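Drutidus étend sa gamme d'entretoises murales aux panneaux de 20 mm

Le fabricant de quincaillerie pour signalétique Drutidus ajoute à son catalogue une série d'entretoises destinée aux panneaux épais. Baptisée Morais, elle accepte des plaques jusqu'à 20 mm en PMMA, en verre feuilleté ou en composite aluminium. L'ancienne série restait limitée aux épaisseurs courantes de l'enseigne intérieure, ce qui obligeait les poseurs à recourir à des tiges filetées coupées sur chantier.

Chaque entretoise se compose d'un fût en inox 316L, d'une tête vissée et de deux rondelles en EPDM qui isolent la plaque du métal. La tête reçoit une vis sans tête à empreinte hexagonale creuse, accessible par la tranche une fois le panneau posé. Ce verrouillage latéral remplace la colle frein-filet et permet de déposer la plaque sans démonter le fût. Deux finitions sont proposées, brossée et noir mat ; la seconde est obtenue par dépôt PVD, sans surépaisseur sur le filetage.

La charge admissible en cisaillement est de 800 N par point de fixation dans le béton et la brique pleine. Pour la brique creuse et la plaque de plâtre, le fabricant renvoie au tableau joint à la notice, qui impose une cheville adaptée et un point supplémentaire au-delà d'un mètre de largeur. Le perçage de la plaque doit dépasser d'un millimètre le diamètre du goujon afin d'absorber la dilatation du PMMA en façade exposée.
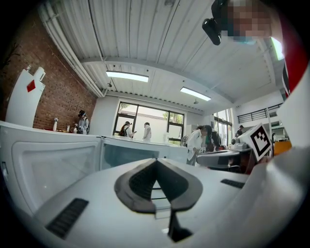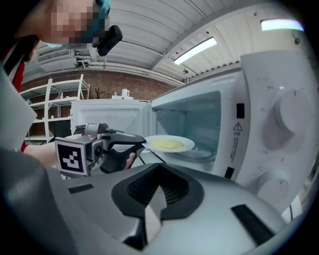

Un mur de briques rouges et un panneau blanc à losange rouge (première vue) ; un four à micro-ondes, porte ouverte (seconde vue).

Les essais de tenue en extérieur ont été confiés au laboratoire Trodavis. Les échantillons ont passé 875 heures en brouillard salin neutre sans piqûre visible sur les fûts brossés. Sur la version noire, un léger éclaircissement a été relevé à l'arête de la tête, que Drutidus attribue au rayon d'usinage trop vif des pièces de présérie. Ce rayon a été augmenté pour la production.

La distribution en France est assurée par Jastlow, qui tient en stock les fûts de diamètre 19 et 25 mm. Le conditionnement passe à quatre pièces par sachet, avec gabarit de perçage en carton et clé hexagonale. Un coffret d'atelier regroupe 1 210 pièces, rondelles et vis de verrouillage comprises, pour les entreprises qui posent en série. Les têtes sont également vendues seules, dans les deux finitions.

Les références de l'ancienne série restent disponibles jusqu'à épuisement. Leur filetage étant identique, les nouvelles têtes se montent sur les fûts déjà posés, à condition de remplacer le goujon par le modèle long. Les premières livraisons de la série Morais sont prévues en octobre. La fiche technique et les fichiers de découpe au format DXF peuvent être demandés auprès du distributeur.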